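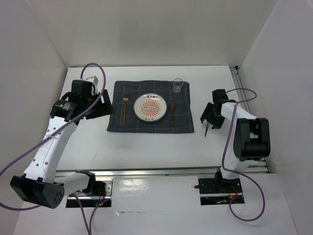
Speaker notes: Open day, table-setting cell
Dollenau lab, downstairs hall
Last updated: Sunday, June 16, 2024
Print this page | E-mail this page

Slot is 14 minutes plus questions. Ronja Rønning introduces. Do not repeat her history of the lab.

Slide 1. Title
Leave up while people sit down. Name, group, nothing else. Mention that the demo starts after the talk and that the cell stays powered but paused until then.

Slide 2. The task
Lay one place setting: mat, plate, fork, spoon, glass. Two arms share one table. The operator puts the mat down by hand and the arms do the rest. Fork goes left of the plate, spoon goes right, glass goes at the upper right corner of the mat. State this slowly. Visitors will be asked to judge the result later and need to know what correct looks like.

Slide 3. The cell
White panels at the back and sides. The arms stand at the front left and front right, behind each other's reach except over the mat. Cables leave the top of each gripper and come down along the arm. Expect a question about the cables. Answer: we left slack on purpose, and Mathias Lüthi checks them before each session. If the question continues, send it to Mathias.

Slide 4. Why cutlery is hard
Thin, shiny, low on the cloth. The fingers have a few millimeters to get under the handle. Copper color helps against the dark mat and does nothing for glare off the rail. Clear glass is worse. Depth readings on the glass are mostly missing, so its position is estimated from the rim. Say "estimated" and not "measured". Signe Moen was corrected on this in September and would like it said properly.

Slide 5. How it was trained
400 recorded runs, all driven by hand by two operators. Of these, 44 were thrown out before training. Main reason: operator regrasped the spoon more than twice. Second reason: plate shifted when the glass was set down. No simulation data was used. The software is called Pant internally. It is a name, it does not stand for anything. Move on.

Slide 6. Results
Last test block was 100 settings. Do not quote a single success rate. Show the chart and read the rows in order: plate, fork, spoon, glass. Point out that the right arm fails more often than the left. We have not separated the effect of the arm from the effect of the objects it handles. If pressed, say the swap test is planned with the Reltley group.

Slide 7. Failure clips
Three clips, no sound. First clip: utensil turns in the fingers and lands crosswise on the mat. Second clip: both arms wait for each other and neither moves. Third clip: glass placed upright but off the mat. Let each one play through. Do not talk over the second one, the pause is the point.

Slide 8. What visitors should watch
The handover between arms over the plate. Gripper height above the cloth during approach. Whether the arm stops fully before opening the fingers. Satish Shakya will be at the console and will call out each step.

Slide 9. Rules for the demo
Stay behind the tape. No flash. Nothing is passed into the cell while the arms are live, including phones. Elsa Söderlund holds the stop button and her decision is final. Groups of eight at most.

Slide 10. Contact
Leave up during questions. The Prarkside address on the old handout is wrong, use the one on the slide.

Likely questions
Can it clear the table? No. Not trained for it.
Does the plate pattern matter? Not tested. All runs used the same plate.
How fast is it? Slower than a person. Give no number unless the timing sheet from the morning session is at hand.
Can it lay two places? Table is wide enough. The software is not ready.

Print this page | E-mail this page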